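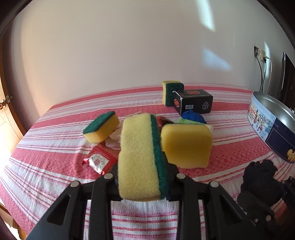
According to the night operator at Janmont, the left finger of the unit has been slow to open for several shifts, and the question put to this office was whether the pivot screws may be tightened on site or whether the unit must be returned to the Durenia bench. The answer is given under item 4.

HAND-HELD GRIPPER, TWO-FINGER LINKAGE TYPE
Periodic inspection checklist with comments
Omumel Equipment Office
Date of inspection: Monday, August 22, 2022
Location: Janmont
Test piece: kitchen sponge with scouring layer

Results are entered as Pass, Pass with comment, or Fail. An item marked Fail takes the unit out of use until the item has been repeated and passed.

1. Linkage plates free of cracks and chipped edges
Result: Pass
Comment: Black plastic plates examined on both faces. Light rubbing on the inner face of the left plate, unchanged from the June inspection.

2. Pivot screws present and seated
Result: Pass
Comment: Screw heads are round and silver and sit flush with the plates. No thread damage found.

3. Fingers close evenly on a soft object
Result: Pass
Comment: The sponge is to be held upright between the fingers, with the foam face forward. Both fingers must meet the sponge at the same height. Repeat with the sponge turned end for end.

4. Fingers open fully without hesitation
Result: Fail at first test, Pass after adjustment
Comment: The left finger stopped short of full opening on 3 of 100 cycles. The pivot screw nearest the finger had been overtightened. It was backed off slightly and the test was run again for 100 cycles with no stops. Sites may loosen or tighten pivot screws themselves, provided the full cycle test is repeated and the result is written on this sheet. Screws with worn heads are to be replaced at the Durenia bench and may not be reused.

5. No side play at the finger joints
Result: Pass with comment
Comment: Slight play on the right finger, within the limit. To be checked again at the next inspection.

6. Gripping surfaces clean
Result: Pass with comment
Comment: Foam crumbs and lint were removed with a dry brush. Solvent is not permitted on the plates.

7. Work area suitable for the test
Result: Pass
Comment: Loose yarn, thread and thin wrappers must be kept clear of the joints while the fingers are moving. Cables are to hang clear of the operator's feet.

8. Camera mount secure and lens clean
Result: Pass
Comment: Mount does not shift under hand pressure. Lens wiped with a dry cloth.

9. Spare parts on hand
Result: Fail
Comment: No spare pivot screws held at Janmont – a set of 6 has been requested from Tsao. This item does not affect use of the unit and may be closed by the site on receipt.

Status of unit: returned to use, with items 5 and 9 open.
Copies: Janmont site file, Durenia bench.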